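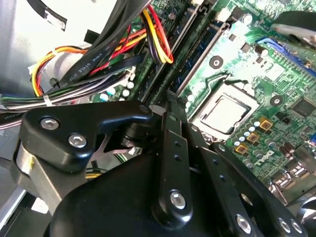 Chapter 5
The Visit: What a Demonstration Shows and What It Leaves Out

Sooner or later, everyone who works with automation is invited to come and see some. There will be a parking lot, a badge that doesn't stick to wool, and a pot of coffee made well before it was needed. Then there will be a robot, which will do something. Your job, for the length of this chapter, is to work out what.

We begin with an afternoon in July at Coughlan, a firm that takes old office computers apart for reuse and recycling. Coughlan had put together a disassembly cell it called Sulden, and it opened the doors to 18 guests. Most were from Trencombe, which was thinking of buying one. Two were from a college and had come for the sandwiches, a motive this book does not judge.

Clodagh Breathnach, who ran the session, made the usual choice of opening with slides. The fifth slide said that Sulden could handle 100 percent of the desktop machines on the approved list. Graça Bettencourt, from Trencombe, asked how many machines were on the approved list. There were five. The session moved along to the cell.

Anyone who has looked into an open desktop computer will see why the task was worth showing. A motherboard is flat, rigid and bolted down, and it stays where the drawings say it is. The memory slots run in straight lines. The processor socket has a metal frame and square corners. If computers were made only of motherboards, this would be a much shorter book. But there are also the cables. Power wires hang over the board in loops, flat data cables cross on top of them, and thin wires in every color are gathered with a tie wherever the last person happened to gather them. Two computers of the same model will agree about every screw hole and disagree about every wire.

A gripper also takes up room. Fingers, brackets, links and bolts all have to go down into the case along with the part that does the gripping, and a camera mounted near the wrist spends much of its time looking at the hand it is supposed to be helping. Engineers call this self-occlusion. Tomás Moriarty, who had designed the Sulden tooling, called it several other things while the guests were getting their coffee.

The demonstration ran for 18 minutes. Sulden removed two memory modules and put them in a tray. It then reached for a third, paused, and went on pausing. Breathnach described this as the planning phase. Éabha Keogh, the operator, pressed a button, moved one wire out of the way with a pencil, and pressed the button again. The third module came out nicely and there was applause.

Afterward, Bettencourt wrote three lines in her notebook:

Who chose the computers?
How often does the pencil come out?
What happens to number six?

These questions are the backbone of the chapter. Section 5.1 deals with the first, under the heading of sample selection. Section 5.2 covers interventions – how to define them, how to log them, and how to get a vendor to admit that a pencil is one. Section 5.3 takes up the case that isn't on the list, using records from a later trial at Dridberg, where Áine Tierney was allowed to bring her own computers and brought some awful ones.

Before you read on, think of a demonstration you have attended, or watch a recording of one. Write down everything the machine did. On a separate page, write down everything a person did, including the things done before you were let into the room. Keep both pages. You will need them for the exercises at the end of Section 5.2, and the second page is usually longer.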